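The fridge that kept closing on the arm

The lead of the Kostunine kitchen project starts laughing before I finish my first question. I wanted to hear about the fault that ate most of the team's January, and she has clearly told the story before. "It's my favorite bug we've ever had," she says. "I was furious at it for weeks, and I love it!"

Kostunine runs household chores in simulation, 500 attempts a night, using kitchens built by a small studio called Camenzind. The refrigerator task had been going beautifully. Then one Thursday the morning report came in with 254 safety stops.

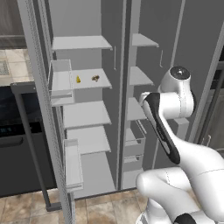

"Every one of them was a force limit," she says. "The arm would be inside the fridge, doing fine, and then the wrist load shot up and the run shut itself down. So of course we blamed the arm. We slowed it down, we padded the limits, we rewrote the approach — nothing moved the number."

The answer was in the door. Umska, the software that handles their contacts, had been updated, and the hinge lost its friction setting along the way. Any light brush from the elbow sent the door swinging, and it came back on the forearm with far more force than a real one would.

"You couldn't see it at normal speed," she says, getting louder. "We replayed it at 24 frames a second, one frame at a time, and there was the door, drifting!"
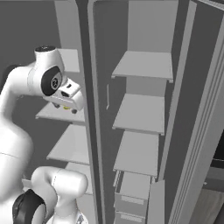 The arm at work over the refrigerator's upper left shelf, in simulation.

What bothers her is how close they came to raising the force limit for good. That same limit was due to go onto the hardware at their Purkden lab. "That's the part I tell new people," she says. "The stop was right. Something was hitting the arm."

The team now runs 300 door-only checks after every update, before the arm gets to reach for anything. She says the checks have already caught a drawer that slid open by itself, and she can't wait to show me the replay.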